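Careers > Community Education > Retirement Benefits Educator

3 min read

Grarken is hiring a retirement benefits educator for our Zovthorpe office, and we can't wait to meet the person who takes it on!

You'd be helping people who are close to retirement make sense of pensions, survivor benefits and Medicare enrollment. Most of them arrive with a folder full of letters and a spouse who has different questions. You'll sit down with them, read the letters together and work out what to ask next. We don't sell anything, and we don't manage anyone's money.

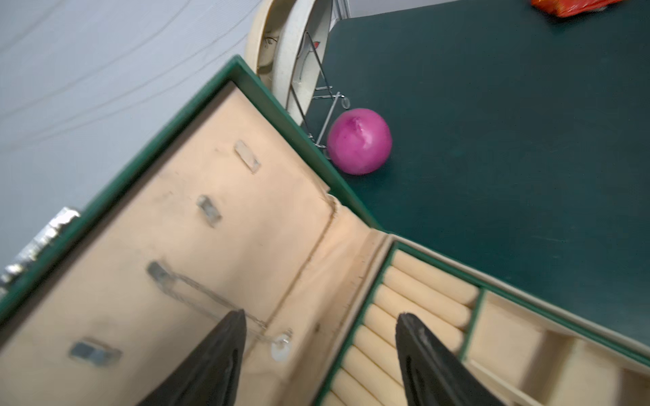
The job is 33 hours a week, with evening workshops twice a month at the Driltdale library (people stay late and talk, it's great). Pay is $1160 a week, plus health coverage and a $1000 training allowance each year.

You should have worked with the public and be comfortable explaining a form out loud. Spanish is a big plus, especially for our Llanos visits. If you've never taught a class, apply anyway. You'll shadow our current educators for 8 weeks before leading one.

Send a resume and a short note to Eusebio Cifuentes, program lead, at the Zovthorpe office. Tell him about a time you explained something complicated to somebody. Applications are open now, posted 2021-09-08.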